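Pamonon Radio Forum > Station News > Nernach FM drops the live late show

lemieux_listener
1 August 2024
I read on the station page that Nernach FM will stop the live late show and use recorded links in its place. The presenter records everything in the afternoon and the computer plays it at night. I have listened since March and I am a little sad. For me the live talk was the reason to stay awake. What do others think?

dial_108
I don't see a big problem. Many stations do it already. If the presenter is good, the recorded links are also good. You did not notice on the weekend show, and that one has been recorded for six weeks.

lemieux_listener
I did notice. They never read messages on the weekend. Last month I wrote to the live show two times and both times I heard my message on air after a few minutes. This cannot be done from a recording.

zoltum_fm
I must agree with dial_108 on the money side. The station said it has 4,000 listeners at night. To keep a person in the studio for so few is expensive. But I don't like that they announced it in one small line under the schedule. It was not polite to the people who listen every night.

By the way, I am building a new desk for my own small internet station, so maybe I will have a live late show before they bring theirs back. 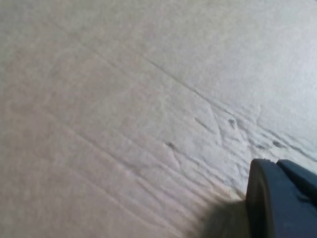 The groove, close up.

dial_108
Good luck with it. What mixer do you plan to use?

zoltum_fm
A used one with six channels. I have not paid for it yet, so please don't ask for the model, somebody will buy it before me.

old_tuner
Sorry, but 4,000 is not "so few" for a local station at that hour. The hospital station where I helped was happy with much less, and we were live until midnight. I think Nernach wants to save money and the number is only an excuse.

dial_108
We don't know their costs, so "excuse" is a strong word.

old_tuner
Fine, I take back the word. I keep the opinion.

lemieux_listener
I wrote an email to the station and asked if they can keep one live night in the week. If they answer I will post it in this thread.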